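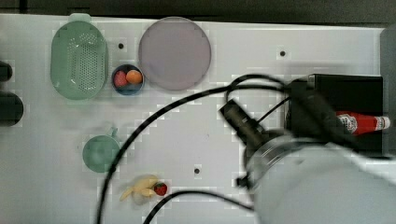

The case for lending household goods through public libraries should now be regarded as settled, and councils that continue to defer the matter do their ratepayers a disservice. Merkside Library opened its kitchen and homewares collection in December with 452 catalogued items. By the end of winter it had recorded 1,099 loans, the greater part of them to residents who had never previously held a library card.

Objections have centred on cost and hygiene. The first is modest: the annual allocation is $2,000, a sum smaller than the branch's expenditure on magazine subscriptions. The second is met by the same cleaning requirements that apply to any community hall kitchen.

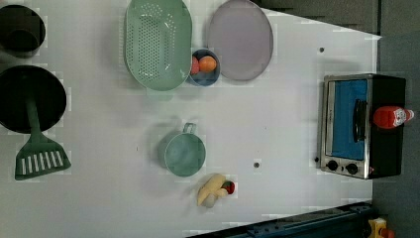
Edvin Engström replied to an earlier version of this argument that lending colanders and cake tins draws staff away from reading programs, and that a library which tries to stock everything will in time be valued for very little. The concern is a serious one. Unuvura Council should accordingly fund a dedicated position – part-time would suffice – before its own branch adopts the scheme.

It should not, however, commission a further feasibility study. Two have been completed, and both recommended that lending begin.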